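Sqalli Soft Finger Kit: Six Weeks of Collecting Demos With It

By Hanane Shawky
17th July

I've gone through a lot of grippers gathering examples for our policy training at Grelledent, and this is the first one I've looked forward to using in the morning! The Sqalli kit is a set of yellow foam fingers with open cells cut through them and black rubber tips, and it bolted onto our arm with four screws and one cable. I was recording before lunch.

What I love is how forgiving it is. With our old hard jaws, a grasp that was slightly off meant a crushed cup or a launched one, and then you throw the take away and set everything up again. The foam gives a little and wraps, so a so-so approach still ends in a usable grasp (and the learner gets to see so-so approaches, which it badly needs). I went from 42 keepers in a session to 50 in the same block of time, and my hands were less tired from the teleop controller too.

We mostly do countertop work: coffee cups with lids, paper bags, whatever got bought that morning. Paper cups are my favorite test because the sides are soft and the lid pops if you squeeze too high.
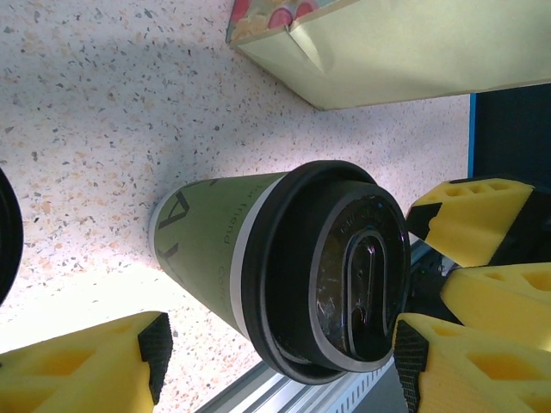

The rubber tips do pick up dust, and once they're dusty they slip on anything glossy. I wipe them with a damp cloth every 9 takes or so it becomes a habit, and I've stopped getting those sad slow slides halfway through a lift. Spare tips come in the box, thank goodness.

Two gripes. The fingers are bulky, so the wrist view gets crowded when you're close in, and I had to re-teach myself to come in from farther back. And the quick-start sheet skips the part about zeroing the finger width, so my first 145 takes have a bad width reading and I'm still deciding whether to keep them.

Would I buy a second set? Already ordered, for the Flivardale bench.

Recent reviews
Lerov Teleop Controller, Second Look
Wrist Camera Mounts for Small Arms
Labeling Grasps Without Losing Your Afternoon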